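Chore robots (household and light shop work)

A chore robot is a machine meant to do the small jobs people do with their hands – folding, sorting, wiping, fitting one part to another. I've kept this entry going since May, and the question I get most is whether they can do it yet. My short answer is "some of it, slowly."
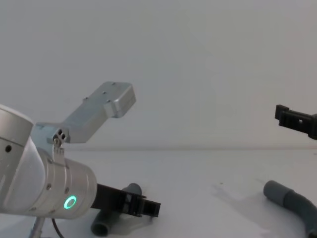
Divya Warrier wrote in to say that I'm too generous, and that a machine which needs a person standing by to rescue it hasn't done the chore at all, it has only made the chore longer. I go back and forth on that one!

Tubes and hoses

Pipe fittings look like easy work, and for you and me they are. A two-finger gripper has a harder time with a curved gray tube, which gives it very little flat surface to hold. Bends are worse than straight runs (the open end points somewhere different every time you set the thing down), and with two arms each one has to know where the other is.

The Cerkholm trials

The best numbers I have come from a small shop in Cerkholm, where a two-armed setup was asked to join a tube to an elbow 1,377 times. It managed 717. Divya Rodrigues, who ran the trials, counted a try as failed if anyone touched the parts, and I think that's fair.

At home

Laundry and dishes are further behind. The Doria kitchen project got through 7 kinds of dish before it met a colander and stopped for the season. Sartori tried towels only, and did fine with towels.

See also: Citmont bench test, grippers, dishwashers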